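# About Skostance

Skostance is a small school for people who want to work in hotels, guest houses and private homes. We opened in January with one classroom above a bakery and six students. Today we have almost 40 students in a year, and we still use the same classroom, plus the ground floor, which we took over when the bakery moved to Nikgate.

The school was started by Lærke Hedegaard and Mhairi MacAulay. Lærke worked many years as a head housekeeper, and Mhairi was teaching English to adults in the evening. They met often the same problem – good workers could do the job very well, but they could not explain it in an interview. So our courses put the two things together.

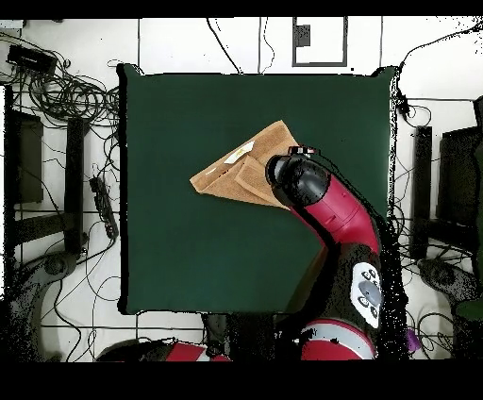
Every course takes four months. In the morning the students have practical lessons with Lærke or with Hjalti Damgaard, who is responsible for laundry and linen. After lunch there is language, and on two afternoons a week we visit our partner houses. The longest partnership is with the guest house Mac Mathúna, where many of our students did their first paid shift.

We keep the groups small and we do not plan to change this. If a course is full, we will tell you so and put your name on the list for the next one.

Kirsty Farquharson answers all questions about fees and dates. You can call her in the office before noon, or come by. The door is on the yard side, and the bell works only if you press it long.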